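Open Day at Privura

Tuesday, ten past nine, and the bus already full of people with lanyards. Mum got the window. She'd put on the good cardigan and her hotel shoes, the black ones, and when I said it's only a tour she said a tour is people looking at you.

Calimlim had let her go in March. The laundry, the whole floor of it. 22 years of sheets, then a letter and a voucher for the restaurant upstairs, where she'd never once eaten. We still haven't used it. So when the flyer came round - Privura Open Day, see the folding, free lunch - I hid it in the drawer with the takeaway menus. She found it wanting noodles.

A shed, from outside. Colourbond, a gum tree, a sign somebody had tied on with rope. Inside, a man with a headset and a very clean shirt clapped us into a half circle and said welcome, welcome, mind the cables. He had a thing about the word journey. Mum got her notebook out. I hadn't known she'd brought a notebook.

First stop was the Drostik. Two arms on a bench, a screen behind, a stack of towels. We were told it had learned from 1000 people. It picked up a towel by the corner and held it there. Held it. We all leaned in. Then it put it down again, quite gently, and the man in the shirt said it was thinking, and a kid near the front said about what.

Second go it folded. In half, in half again, one edge sticking out like a tongue. People clapped. I clapped, God help me. Mum wrote something down and underlined it.

"Who taught it?" she said.

"Sorry?"

"The towel. Who taught it the towel."

He said contributors, from all over, in their own homes. He said it in a warm sort of voice. She said yes but who, and he said there was a demonstration out the back, in the cottage, if we'd like to follow the Umow.

The Umow was a trolley with a light on it. It went down the path at the speed of a nan in a supermarket and we went after it, all of us in a line, past the bins, past a man on a smoko who didnt look up. It got stuck at the step. The man in the shirt gave it a shove with his foot when he thought we'd gone in.

Cottage was small and hot. Too many of us for the hall so they let us through four at a time, and Mum was in the first four because she had simply walked to the door. I squeezed in behind. A voice from the bedroom said come in, don't lean on anything.

She was on the bed with her knee up, working. A tool in each hand. Clothes everywhere, some done, some not. She talked while she went - paid by the piece, she said, and you had to do it slow and you had to do it clean, no fingers, only the grippers. If you touched the shirt it didn't count. She was on number 3257. She'd stopped dreaming about it, mostly.

"Sleeves first?" said Mum.

"Sleeves first."

"Left?"

"They don't mind which."

"They should mind," said Mum, and got up close, closer than the tape on the floor, and the rest of us shuffled back to make room for her.
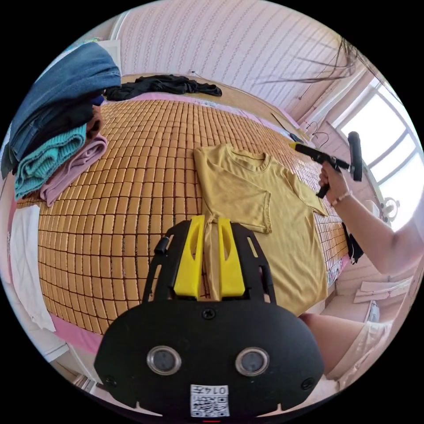 Words by Odile Tranter
Short fiction, contributing writer

One sleeve across, flat as an envelope. The other still out to the side. The yellow tips had hold of a bit of the shirt and Mum was watching that bit like it owed her money.

"You're pulling it from too far in," she said. "It'll go crooked."

"It always goes crooked."

"Does it still count?"

"Crooked counts. Dropped doesn't."

Mum thought about this. Jeans on top of the pile over there, a jumper under them, teal, ribbed. She looked at that jumper a good long while. I knew what was coming. You don't put jeans on knitwear, I'd been told it since I was seven, at home, in shops, once at a funeral.

She didn't say it. She held out her hand.

The girl on the bed looked at the man in the shirt, who'd got himself wedged in the doorway. He said well, technically, insurance. She said technically and passed one of the grippers over, the black one with the sticker on the front. Mum turned it round. Squeezed. The fingers came together, went apart. She did it again, faster, and laughed, a proper bark, I hadn't heard it since Christmas.

Then she bent over and took the shirt by the shoulder seam. Not the middle. The seam. Waited for the cloth to hang right - you could see her wait - and laid it over, and smoothed it with the flat of the thing, side on, the way she used to do pillowslips with her forearm when both hands were full.

Nice square. Collar up.

"Was that recording?" someone asked.

The man in the shirt touched his headset. Said he'd have to check. Went a bit pink.

"Do another," said the girl.

So she did another. A brown one, and a dark one that wouldn't lie down, and she swore at it in a way I hoped wasn't recording. The next four were waiting in the hall and then it was eight, and the smell of the sausages was coming in, and I said Mum, lunch. She said in a minute. I said there's a bus at 2. She said there's always a bus.

I went and got her a sausage in bread. Onions, no sauce. Came back down the path with it going cold in the serviette, stepped over the Umow, still at its step with the light going round. Through the window I could hear her in there.

"No, love. Seam. Find the seam."

I ate the sausage. Went back for another one.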